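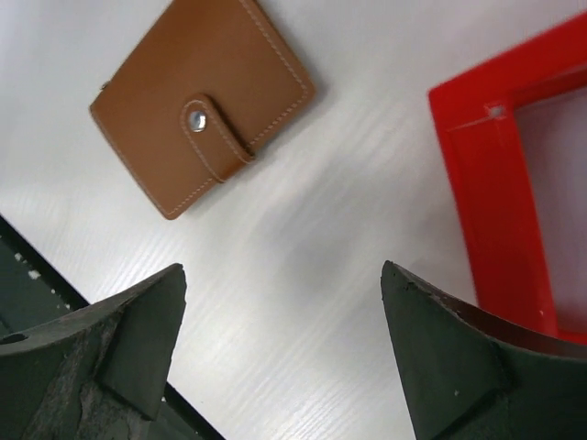 Work & Technology / Part Two

Chapter 4: The New Hire Doesn't Take Lunch

March. By Mpho Hlongwane

When the returns center at Meltlow bought its first sorting arm, the managers promised that no one would lose a job. They kept the promise, in the way such promises are usually kept. Everyone still had a job on Wednesday morning. It just wasn't the one they'd had on Tuesday.

Before the arm, a sorter at Meltlow emptied a bin onto a table, picked up whatever had come back from the customer, looked it over and decided where it went. A good sorter cleared 400 items in a shift and could spot a worn strap from across the room. The arm took over the picking up. The looking over stayed with people, along with a task that hadn't been in the brochure: laying things out so the arm could get hold of them. A wallet goes down flat, snap side up, with clear table around it. Two sorters who had spent years judging leather now spent mornings making it easy to reach.

Their pay did not change. Their title did, to "cell attendant," a phrase that one of them declined to have on her badge.

Economists describe this as a shift in the task content of work. The sorters had a shorter description, which the publisher has asked us to leave out.

In this chapter we follow three workplaces, Meltlow, Lemwood and Joubert, through their first 80 days with automation. We ask who decides which tasks move to the machine, what happens to skill when only part of a job is left, and why the training budget always seems to arrive after the equipment.

Key terms: task content, deskilling, job redesign, residual work

© Derkier Learning. Contact the permissions desk | Back to top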